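Table Linen and Wood Tabletop Care: Frequently Asked Questions

Last updated in July. Applies to Witurberg dining and side tables, Tufa table cloths and the Triltden felt underlay.

Which cloths can be used on a lacquered wood table?

Woven cotton, linen and cotton-polyester blends are all suitable. Vinyl and rubber-backed cloths are not recommended for lacquered tops. The plasticizers in the backing can migrate into the finish and leave a soft or tacky patch that cleaning will not remove.

What size cloth fits a round table?

Measure the diameter of the top and add twice the drop you want at the edge. For a top of 120 cm with a drop of 10 cm on each side, the cloth should measure 140 cm across. The large Tufa round measures 143 cm before the first wash and loses up to 2 percent in warm water.

Can a square or rectangular cloth be used on a round table?

A square cloth works if its side is at least as long as the diameter of the top. The corners will hang lower than the sides. A smaller cloth laid across part of the top is also acceptable, provided it is moved from time to time. Wood darkens or lightens with exposure, and a cloth left in one position will leave an outline.

How often should the cloth come off?

Once a week for a table in daily use. Take everything off the table first, fold the cloth toward the center so that crumbs stay inside, and shake it outdoors. Wipe the top with a damp microfiber cloth and dry it before the cloth goes back on.

What should be cleared from the table before the cloth is lifted?

Wrappers, snack bags and used tissues go first. Foil-lined bags hold salt and oil in the bottom seam, and both will mark fabric if the bag is tipped. Pick the bag up by the open end, keep it upright and put it straight in the trash. A tissue pack can be set aside and returned afterward.
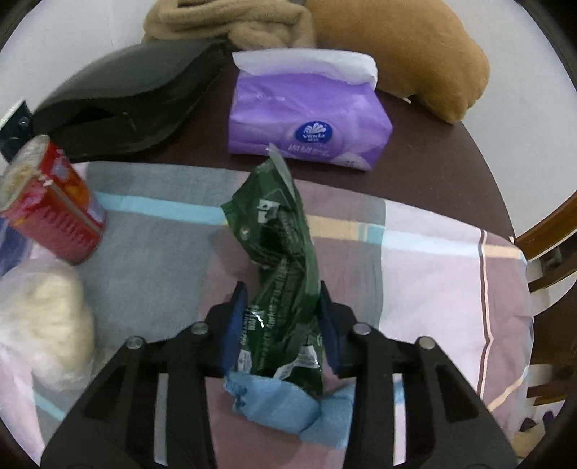

How is a grease spot from snack food removed from a patterned cloth?

Blot the spot with a dry paper towel, cover it with cornstarch and leave it for 20 minutes. Brush off the powder, work in one drop of clear dish soap from the back of the fabric, and rinse with warm water. Test the soap on a hem first if the pattern includes dark or strongly colored yarns. Do not put the cloth in the dryer until the spot is gone. Heat sets oil in both cotton and polyester.

What are the washing instructions for plaid and striped weaves?

Wash at 30 °C with a liquid detergent, on a gentle cycle, separately from white items. Yarn-dyed cloths may release a small amount of color in the first two washes. Line dry, with the stripes running vertically, and iron on the reverse side while slightly damp.

Why does the cloth wrinkle again shortly after ironing?

The usual cause is a cloth stored in a tight fold. Roll it on a cardboard tube or hang it over a padded bar. Wrinkles that form in use come from the cloth sliding on a glossy surface, and an underlay reduces this.

Is an underlay necessary?

It is optional for display and recommended for meals. The Triltden underlay is 2 mm polyester felt and should be trimmed 1 cm inside the table edge. It does not make the table heatproof. Use a trivet for any dish taken from the oven or stove.

What can be used to clean the wood itself?

Plain water on a well-wrung cloth is enough for routine cleaning. For sticky residue, add a few drops of dish soap to a quart of water, wipe with the grain, then wipe again with clean water and dry. Do not use ammonia, alcohol or silicone spray polish.

A white haze has appeared under the cloth. Is it permanent?

In most cases it is moisture trapped in the finish. Remove the cloth and leave the top uncovered in a dry room for some 12 hours. If the haze remains, contact the retailer before applying any polish or oil. Refinishing work carried out by others is not covered.

Where can replacement cloths and underlays be ordered?

Tufa and Triltden products are sold through Ridatora, in store and by mail order. Have the table model and the diameter of the top ready. The model number is on a paper label on the underside of the top, next to the center brace.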